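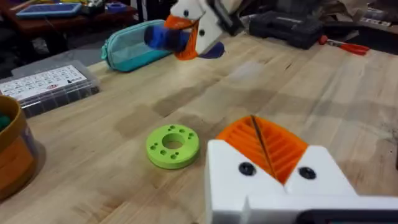

The House Rules

On the back of the door at the Tamuno workshop hangs a sheet of paper that has been rewritten so many times the tape marks have taken a layer of paint off. It is titled, in plain capitals, BENCH RULES, and it is the reason I drove out on a gray morning in June to spend a day with people who teach robot arms to pick things up and put them down again.

I should say right away that I am not an engineer. I came to this subject the way a lot of people do, by way of a factory in the family and a long habit of reading safety posters while waiting for someone to get off shift. In that world the robots were big yellow brutes behind fences, and the rules were simple enough for a child to follow: when the gate is open the machine is off, and when the machine is on you stay outside the gate. What I wanted to know was what happens to rules like those when the robot is small enough to share a workbench with your pliers, your pencil case and the pot where you keep the odds and ends.

The short answer is that there are a great many more of them, and that most are about housekeeping.

Small arms, the kind you can bolt to the edge of a table, don't usually fall neatly under the habits people learned from the big ones. There are published standards for industrial robots and for robots that work alongside people, and everybody I met at Tamuno had read them (one copy had coffee on nearly every page). But a standard written for a plant floor gives you principles, and you still have to sit down and decide what they mean on a Monday for two arms, one table and a bag of toy bricks. That deciding is what the sheet on the door is for.

Rule one is that before anything moves, a person says out loud that it is going to move. I found this a bit theatrical for the first hour and very comforting after that. Rule two is that hands and arms take turns. If you need to reach in and set a part upright, you call a stop, you wait for the stop to be called back to you, and you reach. You don't sneak in while the gripper is busy on the far side, however slow it looks, and the wording on that one has been underlined by at least two different pens.

Rule three is the one I keep telling friends about. It says that a soft finger is still a finger. The flexible ribbed grippers that so many small labs have taken to are lovely things, springy as a comb, and they will close on a bit of cloth without fuss. People trust them right away, and that is the trouble! The finger bends, but the joints behind it don't, and a pinch at the elbow of an arm has nothing to do with how gentle it is at the tip.
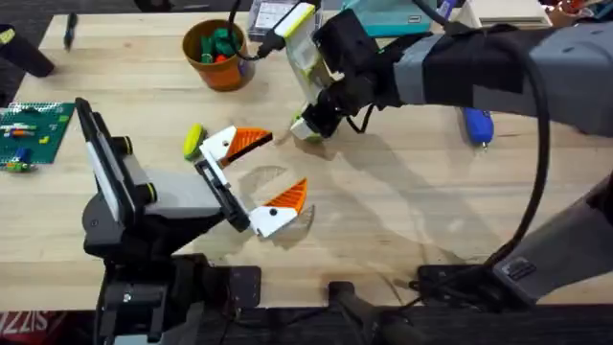

Two arms over one table bring questions of their own. Who has the middle? At Tamuno the answer is written down before each task, and the two sides may only cross into shared ground one at a time unless the task is a handover, in which case it runs at the slowest setting until it has gone through 10 times without a bump. The folks at Malura, a smaller outfit I visited the week after, do it differently: they let both arms into the middle but cap the speed for the whole session. I heard good arguments for each and came home without a favorite, though I will admit that the Malura way makes for a long afternoon.

Then there are the cables, which take up more of the sheet than I would have guessed. A cable on a moving arm needs enough slack to follow the farthest reach and not so much that it droops where a gripper can snag it. The rule is to run each arm by hand, with the power off, to every corner of the table and watch the loop the whole way. It takes a few minutes, it is dull, and it is done each morning before the coffee is finished.

Clutter gets a paragraph too, and a more forgiving one than I expected. I had imagined a bare white table under bright lights. But a robot that has only ever worked on a bare table learns about bare tables, and real kitchens and real benches have pens on them, and boxes, and somebody's tools. So the rule at Tamuno allows a lived-in bench, as long as anything sharp, hot, full of liquid or dear to its owner stays out of reach of both arms. Brakton, which wrote the checklist a lot of small shops started from, says much the same thing in stiffer language.

The last part of the sheet is about writing things down. Every stop gets a line in the log, even the silly ones, with what was on the table and which arm was moving. The log had just passed 1,000 lines when I visited, and I was allowed to sit with it over lunch. Most entries are tiny: dropped part, dropped part, finger screw loose, dropped part. Read enough of them in a row, though, and you begin to see the sheet on the door taking shape, one loose screw at a time. Checking the screws at the base of the fingers became a morning job after 3 entries in one week.

A group called Umura has been collecting bench sheets like this one from small shops and hopes to put out a common version that anyone can print. I asked for a draft and got it a few days later, eleven lines on a single page, with a wide margin down the right side left blank for whatever your own table teaches you. Mine is on the refrigerator for now. I have already penciled in a line about the cat.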